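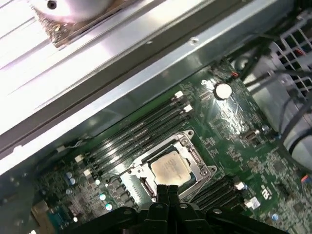 Courses > Hardware Technician Certificate > Unit 4 > Handout

Syllabus Handouts Lab Hours Contact

Unit 4 Handout: Processor and Socket

Read this before the April lab. Bring your parts sheet from Unit 3. Bench power stays off for the whole session.

The board

The lab board is a full-size green workstation board with a memory bank on each side of the socket. Find the socket first and work outward. The row of dark square inductors next to it belongs to the processor's voltage regulation. The long black slots with white latches are for memory. Leave the latches alone this week – memory is Unit 5.

Terms

Heat spreader: the metal lid on top of the processor. The cooler presses against it.
Substrate: the thin board under the lid. Its edge shows around the lid.
Load plate: the hinged metal plate that closes over the processor.
Retention lever: the thin lever that locks the load plate down.
LGA: land grid array. The contacts are in the socket and the processor has flat pads.

Taking the processor out

1. Strap on, clipped to bare metal on the chassis.
2. Release the lever and swing the load plate fully open.
3. Lift the processor straight up by its edges. Do not slide it.
4. Set it in a tray, lid up.

Once the processor is out, the contacts in the socket are exposed. Keep fingers, cloths and sleeves away from them. A bent contact usually means a new board, and the Gurnlow parts room has very few left.

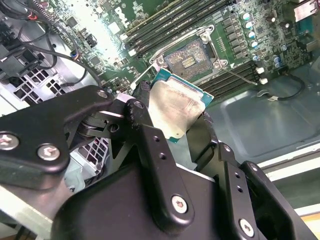
Old thermal paste leaves a dull film on the lid. Wipe it with a lint-free cloth and a little isopropyl alcohol, working from the outside in. Scuffs in the metal will stay and do not need attention. Keep alcohol off the pads.

Putting it back

Match the alignment marks and notches before you lower the processor. It should sit flat under its own weight. If it rocks, lift it out and check again – never use the load plate to force it down. Close the plate, then the lever. Some resistance on the lever is normal.

Write your tray number on the lab sheet. The sheet is worth 300 points of the 729 for this unit.

Related handouts

Unit 3: Opening the Chassis
Unit 5: Memory Banks and Slot Order
Unit 6: Coolers and Thermal Paste
Debnath Lab Room Rules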